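Gripper faults mid-close when pulling drive caddy, then won't let go
Robot arms & grippers > Faults and safety
Viewed 1271 times

Sukprasert
Sunday, November 22, 2020

Hi all, hoping someone has seen this one before. We take apart old office desktops with an arm and a two finger gripper. Get the drive out, get the cables off, board goes in one bin and metal in the other. Most of it goes fine.

Problem is the blue plastic caddy tabs. Arm goes down into the open case, fingers go on either side of the tab, starts to close, and somewhere in the last bit of travel I get a "position not reached" fault and the whole thing stops. OK fine. But then it stays clamped. Clear the fault, send open, nothing. Send open again, faults again. Only thing that works is killing power to the gripper and prying the fingers apart by hand, which I don't love doing with the arm still live over the case.

Worse, last time I cleared it the arm twitched upward maybe an inch while still holding on. There was a SATA cable lying over one finger link and it yanked the connector half off the board. That board was junk anyway but my hand was right there 5 minutes before.

What I've tried:
Lower force setting. Faults less but then it slips off the tab
Slower close. No change
New gripper cable. No change
Homing the gripper before every pick. Helps for a few cycles I think? not sure

Gripper has 700 hours on it. Fault happened 14 times in the last 84 picks. Never happens on the bench with a foam block, only inside a real case. Same Dell towers every time so its not like the parts are moving around on me. Two views from the wrist camera:
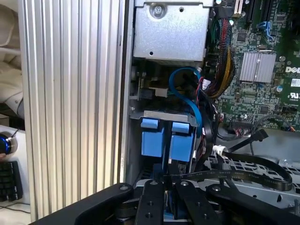
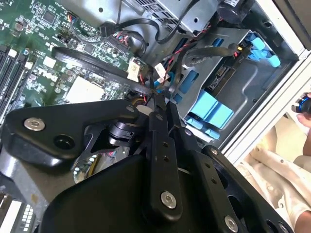 I'm running the stock Brakelham controller, nothing custom except the pick script. Fault recovery in the script is just clear, open, move up 30 mm. I didn't write that part, it came with the sample code and I never touched it.

Is this a worn out gripper or am I doing something dumb? And is there a safe way to get it to let go without me reaching in there. Thanks

Ovitz
Two seperate problems, don't mix them up.

First the safety one, fix this today. Your recovery does clear, open, move up. Does it check that open worked before the move? Bet it doesn't. Sample code almost never does. So open fails, script doesn't care, arm goes up with the caddy and whatever cable still in its fingers. There's your twitch. You were lucky it was a connector.

Change it like this:

Fault comes in, arm holds position. No automatic clear.
Person looks. Person clears it from the panel, standing outside the reach.
Send open, then read finger position back. If it isn't past your open limit, stop there and stay stopped.
Only then move up. Slow, with the force limit on the arm turned way down.

And no hands in the case with the arm powered. I don't care if it's "just the gripper" you are freeing. E-stop, wait for the brakes, check what the arm is holding before you pry at anything. If the gripper is carrying part of the weight of that chassis it can drop when the fingers come off. Lock out the power if you need both hands in there. Same goes for whoever is standing next to you. Know where everybody's hands are before you hit reset, every time.

Second problem, the fault. Linkage fingers don't travel in a straight line. The tips swing and the links move outward and down as they go, depends on the model but check yours. On foam in open air you have all the room in the world. Down in a tower case you've got the harness, the ribbon, the cage edge. A link catches a cable or leans on sheet metal, controller sees the fingers quit before the target, faults. Then open fails for the same reason from the other side, something is wedged behind the link. That would fit what you're seeing with the slow close too, speed doesn't matter if its jammed.

Test: arm powered off and locked out, case in place, move the fingers by hand through the whole stroke (if yours can be back driven). Feel for where it binds. Took me ten minutes to find mine, it was a cable bundle I thought was well clear.

Fixes, easiest first. Tie cables back or cut them before the caddy pick, so change your order of operations. Come in at a few degrees different so the links swing into open space. Longer fingertips if you can get them, keeps the linkage up out of the mess.

Also stop commanding full close. Command to tab width minus a hair and let force end the move. "Position not reached" on a grip move just means you grabbed something, half the time.

Oma
had this exact thing. loose pivot screw for me. backed out a little and rubbed on the link next to it, only under load. check all of them with a hex key, takes 2 min. put threadlocker on after

Sukprasert
Ok update. Ovitz you were right about the script, there is no check at all after open. Feel a bit sick about that. Recovery is now hold and wait, and reset is moved to the other side of the bench where you can't reach the case from.

Did the hand test with everything locked out. Binds near the end of the close, cable harness gets between the link and the board edge. Tied it back and ran a few with no fault, not enough to call it yet. Checked screws too, all tight except one that took maybe an eighth of a turn. Threadlocker is on order.

Still not sure about the close command, the controller wants a position AND a force and I can't tell which one wins. Will dig thru the manual this week and post what I find. The July firmware notes mention something about grip detection so I might try that first.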